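In defence of the boring table

I have a theory that you can tell how well a household is doing by looking at its kitchen table at eight in the morning. Whether it's clean doesn't come into it. Mine has never been properly clean for longer than a weekend. I mean whether there's a bit of it free. A patch, somewhere, that you could put your elbows on without moving a bank statement first.

I've been thinking about this because we moved house in December, and for nearly the whole month I had no table at all. The old one wouldn't go round the bend in the new hallway. We tried it on its side, we tried it on its end, we took the legs off (three of them, the fourth was glued by somebody with strong feelings) and in the end it went back down the path and into the shed, where it's now holding up paint tins. So we ate on our laps like students. I paid bills standing at the cooker. And I discovered that I can't think without a flat thing in front of me.

I can't, though. Give me a sofa and a laptop and I'll answer emails all day, and every one of them will be a bit rude. Put me at a table and I turn into a reasonable person.

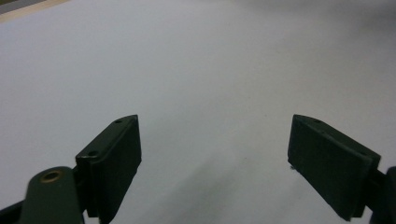 The shops don't make it easy to buy a plain one. I spent a Saturday in three of them and everything I was shown did something. One had a charging pad sunk into the top. Another had a leaf that swung out and a drawer that came out of the leaf. There was a model called the Dosover, which I remember because the salesman said the name every time he touched it, and it went up and down on a motor and remembered your favourite heights. I don't have a favourite height. I've got one height, I've had it since I was sixteen, and tables have always coped.

The price of the Dosover I won't repeat, but I went and sat in the car afterwards.

What bothers me about all this cleverness is that somebody has decided for me what I'm going to do there. The drawer says: you will keep pens. The charging pad says: you will have your phone with you at dinner. A plain top doesn't hold any opinions. In one day ours does breakfast, homework, a row about the council tax, pastry, a jigsaw and then supper, and not one of those needed a feature. When I was small my gran laid out dress patterns on hers, and my uncle once took a motorbike carburettor apart at the other end while she was doing it. Same table, same afternoon. I don't remember anyone minding, though I was six and may have missed the looks.

My friend Mpho Masilela thinks I'm being sentimental, and she's told me so more than once. Her view is that people like me go on about the kitchen table because we grew up with kitchens big enough to hold one. She spent her twenties in a flat in Vorngate where the table folded down from the wall and had to be folded back up before anyone could open the oven. She hated that table with her whole heart. A thing that does only one job is a luxury, she says, and if you've got 2 square metres to live in then you want the drawer and the leaf and anything else they can bolt on.

I've chewed on that a lot, and I think she's half right. I'd never argue that everyone ought to have a great slab of oak and a room to put it in. But what she hated, when you get her talking, was having to clear it. Every single thing she started on that table had to be finished or packed away by teatime. She was teaching herself bookbinding back then and she gave it up, and the reason she gave it up was the oven. I'd say that's my point and she'd say it's hers. We've agreed to keep having the argument because we both like it.

Leaving things out, then. I think it's the most underrated pleasure in a house and we're all trained to be ashamed of it. The magazines show you a table with one bowl of lemons on it. Who lives there? Where's the half-written birthday card? Where's the thing you're mending? If I have to get my sewing out of a cupboard, I don't sew. If it's sitting there when I walk past with a cup of tea, I'll do ten minutes, and then it's dark outside and I've done a sleeve.

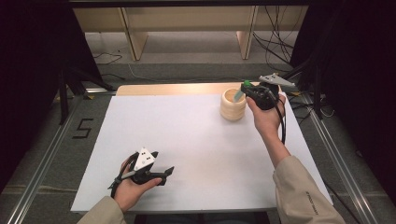
And yes, I can hear the objection, because my husband makes it out loud from the next room. If you leave everything out, you end up with no patch. He's a clearer. He clears as he goes, he'd clear your plate while you were still chewing, and he thinks the surface is there to be got back to as quickly as possible. I'm a leaver. I'd guess most couples have got one of each, and the ones with two leavers must be living on the floor by now.

We've come to terms, more or less. The window end is mine and can stay in whatever state it's in. The door end gets cleared every night. There's no line, but we both know where it is, and if a reel of cotton rolls over in the night it'll be put back on my side with a certain firmness. I've read whole books about marriage with less in them that was useful to us.

Offices, while I'm at it, have gone completely the wrong way on this. My sister-in-law's firm moved to what they call clear desking, where you've got a locker and a tray and you sit wherever there's a space. There are 106 people and 100 seats, and the thinking is that six of them will always be ill or on holiday. She turns up at twenty to eight to get a place by the radiator. At the end of the day everything goes back in the tray, every scrap, so that the room looks like a room no one has ever had an idea in. Productivity is meant to be up. I'd love to know who measured it and whether they had somewhere to sit.

She told me the thing she missed was the pile. She used to have a pile on the left of her desk, and she knew it like you know a garden. The worrying stuff was at the bottom, the nice stuff on top, and something from Pirjo Hirvonen in accounts was always sticking out at an angle so she wouldn't forget it. Now it's all in folders on a screen and she forgets it. Poor Pirjo has started ringing up.

I'm not against screens (I'm typing on one, at the window end, with my elbow on a seed catalogue). I just notice that whenever I've got something really knotty to sort out, like the seating for my mother's do or which week we could all go away, I end up with bits of paper. I write the names on them and I shove them about. You can't do that in your head and you can't do it on your knee. You need the room to put two things side by side and look at them, and then swap them over and look again. Half of what we call making up our minds is moving stuff around on a table until it stops annoying us.
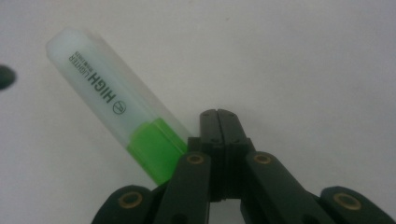
Children know this without being told. My niece is four and she won't be given a place to play, she simply spreads outwards until something stops her. Last time she came she had a whole village going by lunch, with a napkin for a lake, and when it was time to eat we all looked at one another and then ate in the sitting room. My mother would have had that village in a bag in seconds. I'm not saying my mother was wrong, she had five of us. But I can still remember a couple of the things that got put in bags.

Anyway, I bought a table. It came from a woman called Orvokki Nurmi, who was clearing out her late brother's workshop at Custside and had put a card up in the launderette. Plain top, four legs, no moving parts. It's got a burn the size of a saucer at one corner and somebody has ruled a pencil line right across it which won't come off, and which my husband has already suggested we might adopt as the official border. She wanted 20 pounds for it. I said that was too little and she said I hadn't tried to lift it yet, and she was right, it took two of us and the lad from Begum, the grocer's, who only stopped to ask if we were all right.

It went round the bend in the hallway with a finger's width to spare. I sat down at it before we'd even got the chairs in – on an upturned crate, with my coat on – and I wrote a list of everything that still needed doing in the house. Then I didn't do any of it. I stayed where I was and had a biscuit.

The list is still there. It's up at my end, under the seed catalogue, and I've added to it twice this morning.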